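Kiditham pilot: equipment spending and plan for the next quarter
Prepared for Ratree Chuensuk by Vicente Jara

Spending is on track except for the grippers. The two Drustix arms arrived in September, and both are paid for. The spare gripper fingers came in over the quote, so I moved money from the travel line to cover them. No other line has changed.

Tímea Kelemen has finished the first round of desk tasks: packing up a laptop, putting a charger away, closing a pouch. We have 175 recordings that passed review and 13 that need to be redone. The target for the end of the next quarter is 1000, and the present setup will not get us there.

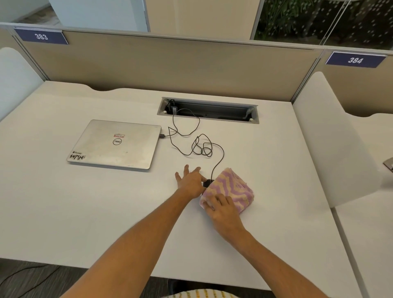

The largest item still to be decided is the second workstation. Kaewsai quoted us for a fixed bench with its own power and a mount for one arm. I would rather buy two plain desks and put the difference into a third arm. Power is the main thing to settle first. At desks like 383 and 384 the outlets sit in a recessed tray in the desktop, so a charging cable has to come up out of the tray and across the work surface. Loose coils like those are fine for the cable tasks, but I don't want the arm's own supply lines lying in the same space. Paweena Wattanapong is pricing a floor-level supply – two quotes are in and one is still out.

Software is simpler. The Plultura license covers 73 hours of processing a month, and we are under that. If we add the third arm we will need the next tier up.

Decisions needed from you:
Approve the third arm, or tell us to stay with two.
Approve the move from travel to parts.
Confirm whether the Plultura upgrade can come out of this year's budget.

Somkiat Srisuk has the quotes and can send them on request.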